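Commissioning and Care of the Simulated Tabletop Cell

18 February 2024

I have been asked several times to set down how the Pladmont cell is configured and maintained. The cell exists only in simulation, but it is kept under the same discipline as a physical one. I hold the configuration file, and Wiesława Krajewska reviews every change to it before release. What follows is the current practice.

The base mount

The first matter to settle in any new build is the pose of the base. An error of a single degree at the mount is carried through every joint to the fingertips, and it will later be mistaken for a fault in the planner. We therefore fix the mount first and lock it. The table is then placed against the mount and locked in turn. In the release before last, named Teixeira, the two were adjusted together, and we lost 9 days to the consequences.

Joint limits and collision shapes

Joint limits are copied from the arm's data sheet and then reduced by two degrees at each end. Collision shapes are checked separately from the visible shapes, as the two may drift apart when a model is replaced. Lenka Hubáček wrote the script that compares them. It is to be run after any change to a link, however small, and its report is stored with the release.

The gripper receives particular attention. Finger friction is set in one place only. Any local override found in a task file is removed and reported to its author.

Objects

Each object on the table has a recorded mass, a recorded scale and a collision shape. Hollow objects must have hollow collision shapes. A cup that is solid to the physics engine will appear correct in every render and will still refuse to receive anything placed in it. The same applies to bowls and baskets.

The views reproduced below come from the present release, Feris. The first looks along the arm past its control pad, with a yellow cup beside the casing. The second shows the table laid out with its objects, the gripper empty and clear of them.

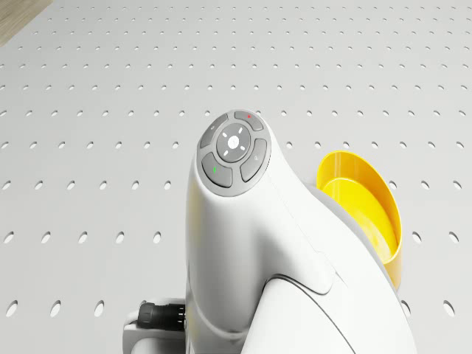
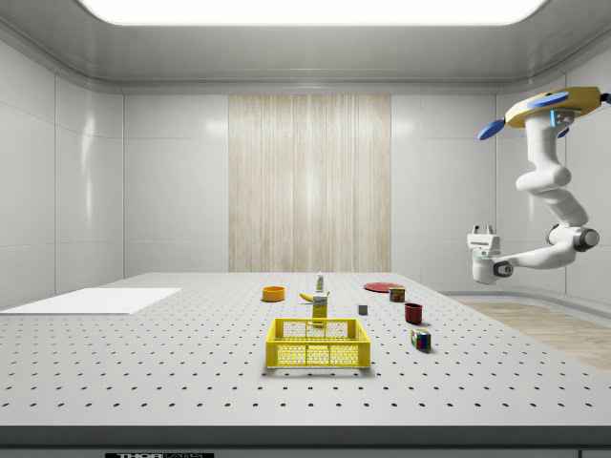 Routine checks

The following are carried out before each release.

Load the cell with the arm at rest and let it run for 18 seconds. No object should creep or tremble.

Drive each joint slowly to both limits. Record any contact warning, including those that clear by themselves.

Open and close the gripper fully, first empty and then on the cube.

Reset the cell 4 times in succession and compare the object poses after each reset. They should be identical to the last digit stored.

A release that fails any check is returned to its author with the log attached. The next full review is planned for June, when the lighting settings will also be brought under version control. Colleagues at Lindavton who maintain their own copy of the cell are asked to send me their mount values before then.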